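Obst einlagern im Korb: So bleibt bei mir alles länger schön

Ich gebe zu, ich habe jahrelang alles einfach in eine Schale gekippt. Bananen unten, Äpfel oben drauf, irgendwo dazwischen eine Zitrone, die ich im Juli dann als steinharte Kugel wiedergefunden habe. Inzwischen mache ich das anders, und weil Ecaterina Dinu in den Kommentaren danach gefragt hat, schreibe ich es endlich mal auf.

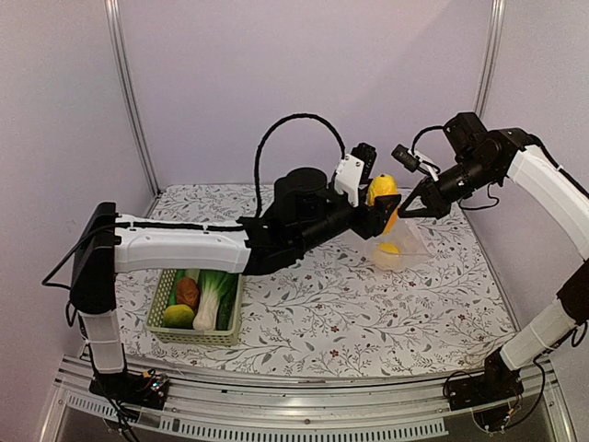
Angefangen hat es mit einem Korb vom Flohmarkt in Wikstead (sechs Euro, ich musste nicht mal handeln!). Ein Korb lässt Luft an die Früchte, das ist schon die halbe Miete. Wenn eurer ein grobes Geflecht hat, legt ein dünnes Baumwolltuch hinein, sonst drücken sich Muster in weiche Schalen.

Was ihr braucht:
einen Korb mit flachem Boden
ein Baumwolltuch, gewaschen und ohne Weichspüler
Küchenpapier
eine zweite, kleine Schale für die Bananen

Schritt 1: Alles aussortieren
Jedes Stück einmal in die Hand nehmen und rundum anschauen. Weiche Stellen kommen sofort in den Kompott-Topf. Faules fliegt raus, auch wenn es nur ein kleiner Fleck ist.

Schritt 2: Nicht waschen
Da war ich lange stur. Gewaschen wird bei mir erst kurz vor dem Essen. Was schon feucht aus der Tüte kommt, tupfe ich mit Küchenpapier ab und lasse es ein Weilchen auf der Tischdecke liegen.

Schritt 3: Schwer nach unten
Äpfel und Orangen zuerst, Birnen darauf, ganz oben Pfirsiche oder Pflaumen. Bitte hineinlegen und nicht fallen lassen, Druckstellen sieht man oft erst am übernächsten Tag.

Schritt 4: Bananen extra
Bananen und reife Äpfel machen alles drumherum schneller reif. Wenn ihr eine steinharte Avocado habt, ist das super, die darf dann gern daneben liegen :-)

Schritt 5: Der richtige Platz
Schattig, nicht neben dem Herd und nicht auf dem Kühlschrank. Meine Nachbarin Luminița Nedelcu stellt ihren Korb in den Flur, da bleibt es auch im Sommer kühl.

Einmal am Tag schaue ich kurz durch, meistens morgens, während der Kaffee läuft. Das Tuch wechsle ich, sobald es Flecken hat. Beeren lasse ich hier übrigens weg, die wohnen bei mir im Kühlschrank, dazu schreibe ich noch einen eigenen Beitrag.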